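Julho de 2025

Publicado em: Bancada, Robôs
Etiquetas: braços duplos, Korum, setting the table (sim, deixei a etiqueta em inglês, preguiça minha)

Quem me segue há algum tempo sabe que ando há meses a namorar um kit de dois braços. Pois bem, chegou o Korum! A Pacita Mangubat, que trata das vendas na Lenent, já me aturava os e-mails desde a primavera e acabou por me arranjar uma unidade para experimentar durante 11 dias, sem obrigação de compra. Ninguém me pagou nada por este texto, e a caixa já tem a etiqueta de devolução colada.

Primeiro o preço, que é o que toda a gente me pergunta nos comentários: 4,000 euros pelo par (escrevo como vem na fatura, com a vírgula à inglesa, antes que alguém pense que são quatro euros). Traz os dois braços, as garras, as placas de base, os cabos e o software. Mesa e computador são por nossa conta. Os portes para minha casa ficaram em 174 euros, e aí confesso que torci o nariz.

A montagem correu melhor do que eu esperava. O manual em português é uma tradução assim-assim (chama "cotovelo" à mesma peça a que duas páginas depois chama "joelho"), mas os desenhos são bons e acabei por me guiar só por eles. As bases prendem-se na borda da mesa, uma de cada lado, e convém ter alguém a segurar no braço enquanto se aperta, que aquilo pesa. Eu fiz tudo sozinho e ia ficando sem um dedo do pé.

A calibração é que me roubou uma tarde inteira. O braço esquerdo ficou pronto à primeira, o direito teimava em dar erro na última junta e só passou depois de eu atualizar o firmware da garra, coisa que o manual menciona numa nota de rodapé minúscula. Lenent, se estão a ler: ponham isso na página um, por favor!

Com tudo a mexer, decidi que o meu teste ia ser o pequeno-almoço. Já vi demasiadas análises com cubinhos coloridos e ninguém tem cubinhos coloridos na cozinha, não é? Fui buscar um pano azul-claro, um prato, talheres, uma tigela com asas e um tabuleiro com pão, e a ideia era pôr os braços a passar o pão do tabuleiro para o prato.
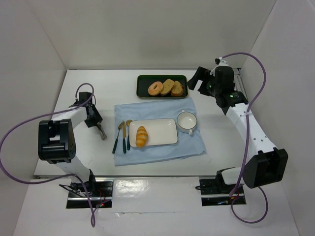
O pão foi uma escolha mais marota do que parece. Um bagel tem um buraco onde a garra pode entrar e uma borda onde pode apertar, e o software sugere quase sempre a borda. Com as fatias a conversa é outra: encostadas uma à outra, é fácil trazer duas quando se quer uma, e a força de aperto que vem de fábrica deixa marca no miolo. Baixei-a no menu e melhorou muito. O pãozinho pequeno foi o mais simpático de todos, e já o comi (depois de uma inspeção cuidadosa, mãe, não te preocupes).

Os talheres deram-me mais luta. Os cabos são estreitos e, deitados em cima do pano, obrigam os dedos a descer mesmo até ao tecido. Se descem um nadinha a mais, o pano vem atrás e arrasta o resto. O meu conselho é ensinar esses movimentos devagarinho, à mão, e guardar cada um com um nome que se perceba. Eu tinha um chamado "teste final novo 2" e passei uma manhã à procura dele.

Ainda não falei dos cabos, e tenho queixas. São roxos, são compridos e fazem umas voltas enormes por cima dos braços. A cor até acho gira! Mas gostava de uns clipes para os encaminhar ao longo dos elos, que o kit não traz. O Evico, que experimentei no ano passado, trazia um saquinho deles e não era mais caro por isso.

Barulho: pouco. Dá para ter rádio ligado ao lado. O software abre depressa e o botão de parar é grande e está sempre no ecrã, ponto muito a favor. Já a aplicação para telemóvel não vale a pena instalar por enquanto, perdeu-me a ligação tantas vezes que desisti.

Se compro? Estou muito inclinado, mas a Bermúdez prometeu-me um par dos deles para agosto e quero repetir o mesmo pequeno-almoço, com o mesmo prato e o mesmo pano, antes de abrir a carteira. Se alguém por aí já tiver o Korum em casa, deixe nos comentários que força de aperto usa para pão fatiado, que eu ainda ando às apalpadelas com isso.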